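Last updated: September

Zirngate Kitchen Arm: Set-up Guide
Section 4. Teaching the towel routine

Allow 20 minutes for this section, or an evening if you skip step 2.

1. Bolt the arm down and check that its red stop button is within reach of your own arm. The other one doesn't count.

2. Switch on and wait for the start-up check to finish. Poking the screen does not speed it up. We have tried.

3. Choose Cloths, then Towel, then New. Set the reach to 800 mm and the grip to Soft. The Firm setting is meant for jar lids and has strong opinions about fabric.

4. Hold the towel between the fingers of the gripper and press Close. Let go when the gripper has hold of it, and preferably not before.

CAUTION: Keep sleeves, lanyards and ties clear of the gripper. It can't tell them from a towel and won't ask.

5. Guide the arm by hand to the crockery. Go slowly over a stack and press Mark once the towel is above the top plate.
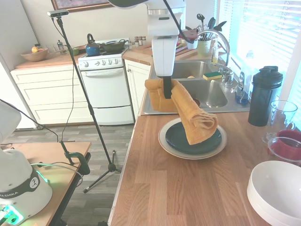

6. Lower the arm until the cloth touches, then press Mark again. If the display shows error 482, you have pressed too hard. Lift, apologise to the plate and repeat.

7. Press Save and give the routine a name. "Test" is allowed, but you will have nine of them by the weekend.

NOTE: A large bath towel hangs lower than the arm expects. Use a tea towel or hand towel until you have read Section 7.

Related items
Section 5. Sponges and other wet things
Section 7. Large cloths
Spare gripper fingers, part 268

Zirngate Support, Kundimville. Text by Tegwen Parry. © Zirngate. Back to top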